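Cesta de rejilla Fundska: orden bajo para mesas de trabajo

Ref. 2028 · Color negro · Categoría: accesorios de sobremesa

Hay accesorios que se compran casi sin pensar y que luego acaban siendo lo primero que uno recomienda. Con la Fundska nos ha pasado justo eso. Es una cesta rectangular de malla metálica, de pared baja y base plana, hecha para quedarse siempre encima de la mesa y recoger todo lo que normalmente va rodando por ella: botellas, vasos, rotuladores, el cargador, las llaves. ¡Y qué gusto da volver a ver la madera!

La diseñó el estudio Pluditz para la línea de oficina de Kikon, y se nota que la probaron en mesas de verdad. La pared es lo bastante alta para que nada se escape con un golpe de codo, pero deja meter la mano sin mirar. La rejilla permite ver el contenido desde cualquier silla, y el polvo no se queda acumulado en las esquinas como en las bandejas cerradas (quien haya limpiado una de esas con un bastoncillo sabe de qué hablamos).

Qué cabe dentro

La versión que vendemos es la larga, la que más nos gusta. Un vaso térmico grande entra de pie en un extremo y todavía queda sitio para un cuaderno pequeño, unos auriculares y la correspondencia del día. También funciona muy bien en la cocina, con los botes de especias, o en el recibidor. Un cliente nos escribió que la usa para los esquejes, cada uno en su tarrito, y nos pareció una idea estupenda.

Para líquidos sueltos no sirve, claro: es malla. Si se va a poner sobre una superficie delicada y hay vasos con condensación, lo mejor es añadir el tapete de fieltro Leung, que se vende aparte y se corta con tijeras normales.

Características

Material: alambre de acero con recubrimiento en polvo
Acabado: negro mate
Forma: rectangular, pared baja de cuadrícula
Apoyos: 4 tacos de goma adhesivos, incluidos en la caja sin montar
Carga recomendada: hasta 2000 g
Limpieza: paño húmedo; no meter en el lavavajillas
Montaje: ninguno, salvo pegar los tacos

Dónde colocarla

En mesas con pasacables conviene dejar el agujero libre, a un lado de la cesta, para que los cables suban sin cruzarla. Nosotros la ponemos hacia el fondo, a lo largo, y reservamos la parte de delante para trabajar. En tableros claros, tipo abedul, el negro de la malla queda precioso — muy gráfico, casi como un dibujo a tinta. Sobre tableros oscuros se vuelve más discreta, y hay quien la prefiere así.

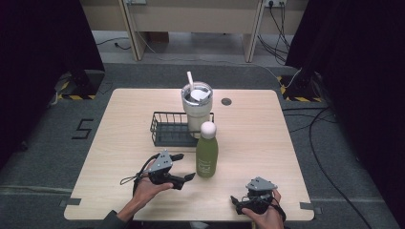
Cesta negra al fondo de una mesa de madera clara, con vaso térmico color crema y botella verde oliva.

El vaso y la botella no están incluidos.

Preguntas que nos llegan a menudo

¿Se pueden apilar? Sí, una dentro de otra para guardarlas, aunque no llenas. Para tener dos pisos en uso hace falta otro modelo.

¿Raya la mesa? Con los tacos puestos, no. Antes de pegarlos recomendamos pasar un paño seco por la base y apretar bien cada uno. Si se despega alguno, tenemos repuestos — basta con pedirlos indicando la referencia.

¿Habrá más colores? De momento, solo negro. Kikon nos ha enseñado una prueba en verde salvia que es una maravilla, pero todavía no tiene fecha.

Disponibilidad

Acaba de entrar una partida de 300 unidades en el almacén. Los pedidos de varias piezas para oficinas o aulas se preparan en una sola caja, separadas con cartón. Para cantidades grandes, es mejor consultar antes por el formulario de contacto.

Ficha actualizada el 30 de julio de 2018.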